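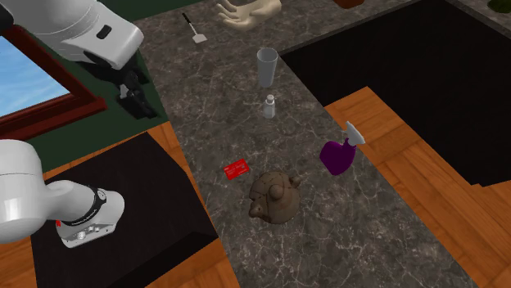

4. Planning the purchase before the purchase

We are a small lab, and I'll admit the budget for this project scared us more than the research questions did. Our plan was to move the tidying tasks from the simulated kitchen to a physical bench in the Ilton building, and we had one funding cycle to do it. So before asking anyone for a quote, we spent the fall running the tasks in simulation and keeping a second notebook, the one with money in it. Every time a trial went wrong we wrote down what we would have had to buy, fix or replace if it had happened on the real bench. I'd recommend it to anyone (it's also oddly fun!).

4.1 What we ran

We logged 361 trials over 14 layouts of the same kitchen. The counter, the room and the arm stay put and the household items move around. Each trial asks the arm to pick up one named item and set it down in a marked area. I picked the layouts by hand, with an eye to where a single arm would struggle, and I make no claim that they match anybody's real kitchen. We kept the layouts crowded on purpose, with tall things next to flat things, and we let the items spread well past the part of the counter the arm likes best. 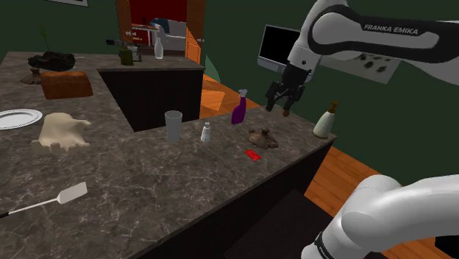
Figure 4. One of the crowded layouts, with the arm over the right end of the L-shaped counter. The soap dispenser, pouch, red card and spray bottle are at this end; the plate and the cloth lie on the other arm of the L.

The first thing the notebook taught us was about the table. We had penciled in a long L-shaped bench because that's what the simulated kitchen has, and it looked great in the proposal. But a fixed arm has a fixed reach, and a lot of our failed trials were plain reaching failures at the far end of the counter. A rail to slide the arm along would solve that, and the quote we got from Bramberg for one was more than everything else on the bench put together. We crossed out the L and the rail on the same afternoon and went with a short straight bench. That does mean our physical results will cover less ground than the simulated ones, and I would rather say so here than have a reviewer find it.

4.2 Fingers, cameras and the boring lines

The second thing was fingers. I had budgeted for one gripper and one spare set of fingertips, which felt generous at the time. Then we went back through the wrist views, and the flat items kept us busy for a week. A card lying flush on stone gives a two-finger gripper very little to hold, and in 130 of our trials the target was something flat. Bring the tips down a hair too low on a real bench and you are grinding them into the counter.

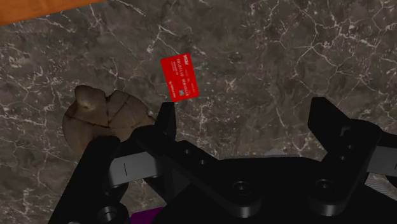
Figure 5. View from just above and behind the open gripper, with the red card flat on the marble and the lumpy brown item beside the left finger.

We now plan on 5 sets of fingertips for the first year, from Lindgren, plus a thin rubber sheet to lay over the bench. The sheet is cheap. I was against it at first (it changes the friction, and it looks terrible), but it wins easily once you price a bent finger mount and the wait for a new one.

The wrist camera stayed in the budget, and so did a fixed camera looking down the counter. We tried dropping each in turn in simulation. Without the wrist view the flat items got much worse; without the fixed view the arm lost track of anything hiding behind something tall. Two cameras also means two mounts, two long cables and a bigger disk, and those were missing from our first draft entirely. If you borrow one thing from this section, borrow the cable line.

Household props went in as a yearly cost. We had treated them as a one-time trip to the store, but glass breaks, bread goes stale, and a crushed bottle no longer matches its model.

4.3 What we left out

We did not price a second arm. We also left out staff time, which the Grorel grant pays for separately, and any work on the room itself.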